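4.2 Anticipation and suspicion among viewers of serial drama

The second part of the study looked at how regular viewers of the serial Laterance spoke about guilt before the programme had settled the matter. The material consists of 686 posts left on an open discussion board during July, while the storyline of the harbour fire was still running. Posts of fewer than 16 words were set aside. Each remaining post was read by two coders, and disagreements were passed to a third.

Viewers seldom named a culprit on the strength of what a character had done. Far more often they argued from the way the serial is usually made. A character who was given a long, calm scene at home was expected to suffer shortly afterwards, and a character accused early in the week was taken to be innocent. Kordestani (personal communication) has called this "reading the schedule", and the term is kept in what follows.

The same habit appeared in posts about Toma, the dock foreman, whose quarrel with his brother took up most of the month. Over 300 posts mentioned him. Many writers disliked him and still refused to believe that he had set the fire, on the grounds that his guilt would leave the writers with no story for the autumn. Anghel and Pop found a similar pattern in their earlier work on radio serials, although their listeners were older and wrote by letter.

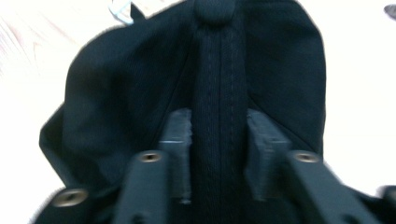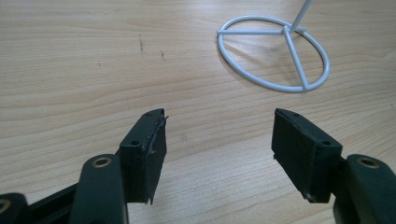 Figure 3. Black fabric cap (first picture); white wire stand on a wooden tabletop (second picture).

A smaller group of viewers rejected this kind of reasoning. They held that a serial should be watched as though its people were real, and they objected when others treated a death as a matter of contracts. Salameh describes such viewers as "loyal to the street". In our material they wrote longer posts, replied to one another more often and were more likely to return after a break in viewing. Whether they also enjoyed the serial more cannot be judged from the board alone, and the question is taken up again with the interviews in section 5.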